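Lema counter program

The Lema counter program is a workplace automation project at Vusari, a kitchen services company in Bornia. It covers clearing and sorting small items on serving counters with two-armed robots. Tasks are first set up in simulation, with a tomato, a cup and a vase among the objects.

Before the program, 40 counter attendants did this work by hand. Most were moved to food preparation or to checking the robots' work, and 20 took a training course in simulation at the Grarkance site. Shifts now start at 6 a.m. instead of 5. Lifting and wiping take up less of the day, and screen work takes up more. Pay grades were revised in October after complaints that the new duties were not listed in the old job descriptions.

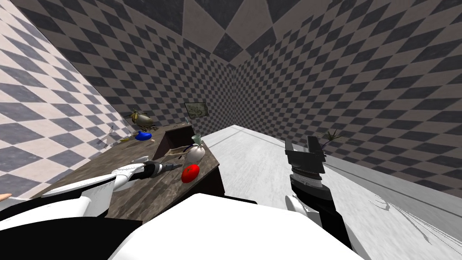
Victor Chege said the later start suited him, but that he missed talking with customers and would like one counter shift a week back.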